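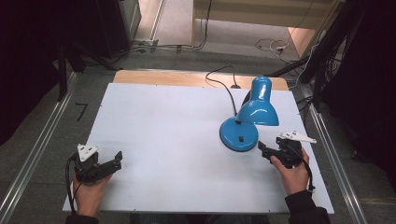
3.2 旧台灯为什么总是被留下来

我得先交代一句,这一节原本不打算写台灯。整个课题问的是人们搬家时怎么处理小件家用电器,我一开始惦记的是电饭锅和电风扇,觉得它们又占地方又容易坏,故事肯定多。结果访谈做到第二轮,受访者一坐下来就跟我聊台灯,聊得停不下来,有位大姐光是讲她那盏灯的灯罩就讲了半个下午!于是我只好把提纲改了,单独给它开一节。

问卷一共回收233份,全部来自Larkow片区的老住宅楼。这个片区我比较熟(读研时在那儿租过房),楼道窄,没有电梯,搬一次家要脱一层皮,所以住户对“带走还是扔掉”这件事想得特别细。大件基本上看钱,冰箱洗衣机值不值得搬,算一算就有答案。台灯就不一样了,问到理由的时候,很多人会先愣一下,然后说“顺手就拿上了”。

“顺手”这两个字我一度很头疼,编码的时候不知道往哪一类放。放进“实用”吧,不少人到了新家根本没插过电;放进“情感”吧,他们自己又不承认,说一盏灯能有什么感情。后来我干脆给它单立了一类,叫“顺手保留”,下文都按这个叫法来。

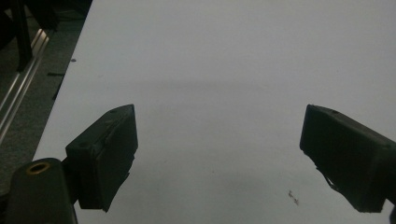

再说价格。Restora是片区里一家收旧货兼维修的铺子,台灯的收购价低得让人没脾气,受访者里好几位去问过价,听完又原样抱回家了。有人跟我说,卖了还不够来回的车钱,不如摆着。我觉得这里面有点意思:价格低到一定程度,反而帮着把东西留住了。当然,我手里只有这一家铺子的情况,别处是不是这样,我不敢打包票。

维修是另一条线。愿意修台灯的人比我预想的多,修的毛病也很琐碎,开关接触不良、电线老化、灯头松动,大致就这些。铺子里修一次收200,这个价对一盏普通台灯来说并不便宜,可还是有人掏。我追问过为什么不买新的,得到的回答五花八门,有嫌新灯太亮的,有嫌新灯颜色难看的,还有一位说新灯的底座太轻,猫一碰就倒。(这位后来又主动打电话给我补充了猫的情况,我也一并记进了笔记。)

图3 白色桌面与蓝色圆顶状物件

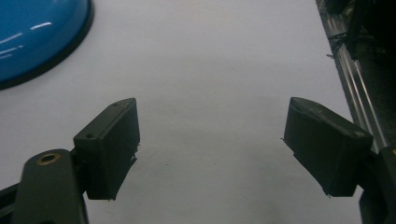 性别和年龄的差别我也看了,坦白讲不太明显。稍微有点苗头的是居住时间,住得越久的人,“顺手保留”的说法出现得越频繁。我猜跟储物空间有关系,老住户家里多半有阳台柜或者床底的箱子,东西塞进去就不用做决定了。刚搬来的租客没有这个条件,一盏灯放在桌上碍事,就得马上想好去留。

有一个地方我到现在还没理顺。问卷里问的是“上一次搬家”,可有些人的上一次搬家已经过去很多年,记忆肯定有出入。我在访谈里试着让他们翻旧照片来对,有几位翻着翻着才发现,一直以为是老家带来的那盏灯,照片里压根没有。这种错位怎么处理,我目前的做法比较笨,凡是对不上的,访谈材料照用,问卷里的那一题按缺失算。

至于这些灯最后去了哪里,问卷没有覆盖,只能等下一轮回访。回访的提纲我已经改过了,加了一道关于插座位置的题,是受访者自己提醒我的:新家书桌旁边没有插座,灯再好也只能收起来。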